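Home | Machines | Bodies | Space | Ask Us

How Do Robots Learn to Fold a Shirt?
Reading time: 4 minutes

A shirt is a hard object for a robot. A wooden block has one shape, and it keeps that shape when it is moved. Cloth has no fixed shape. Pull one corner and the rest bends, slides or bunches up.

Engineers call things like blocks "rigid" and things like cloth "deformable." Most factory robots work with rigid parts. They repeat the same path every time. A robot that repeats the same path on a shirt will soon close its fingers on air.

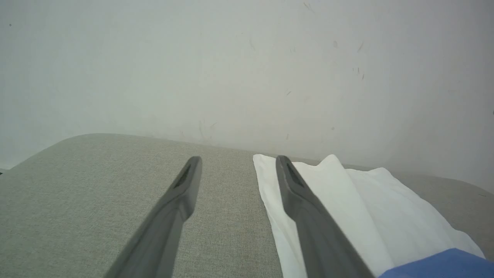

Dymphna Gilmartin and Demetrio Collado study this problem at the Skerel lab. Their method is called learning from demonstration. A person guides two robot arms through the job from start to finish. The computer records the pictures and the position of every joint, many times each second. One complete recording is called a demonstration.

The team collected 347 demonstrations. They then removed any in which the person stopped halfway or the arms bumped each other. After this step, 294 were left.

A program called Onero was trained on those 294. Training means that the program looks at a recorded picture, guesses how the arms should move next, and checks its guess against what the person did. If the guess is wrong, some numbers inside the program change by a tiny amount. Then it guesses again.

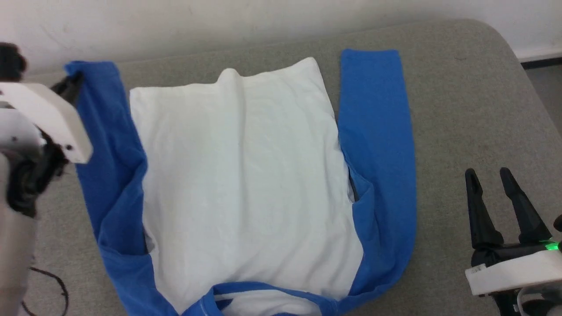 Guessing one small movement at a time causes a problem. Each guess has a small error, and the errors add up. After a few seconds the arms may be in a place that was never in the recordings. Onero guesses a short group of movements together, carries out the first few, and then looks again. The researchers call this group a chunk.

They tested the program with and without chunks. Each version got 151 tries. A try passed if the shirt ended up folded inside a rectangle marked on a chart. The version with chunks passed more often, and it also paused less.
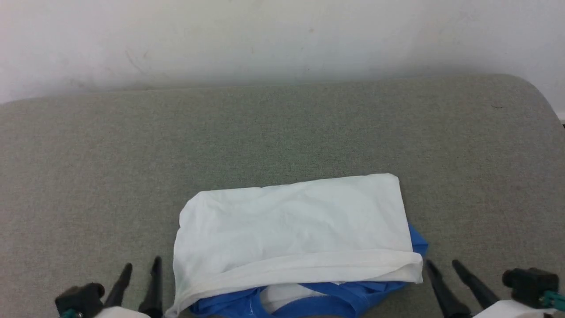 Sleeves caused the most failures in both versions. A sleeve can slide under the body of the shirt, and then the cameras have less of it to go on. With a white body lying over blue cloth, only the parts that stick out, such as the curved neckline, tell the program where the rest may be. Araceli Salcedo, who wrote the test rules, scored a hidden sleeve as a separate kind of mistake so that it could be studied by itself.

The next test will use shirts that were not in the training recordings. It starts in July.

Words to know
Deformable: able to change shape when pushed or pulled.
Demonstration: one recording of a person guiding the robot through a job.
Chunk: a short group of movements guessed together.

Related
What Is a Joint?
Why Robots Drop Eggs
How a Camera Measures Distance
Ask Impi Vainio: Can a Robot Tie a Knot?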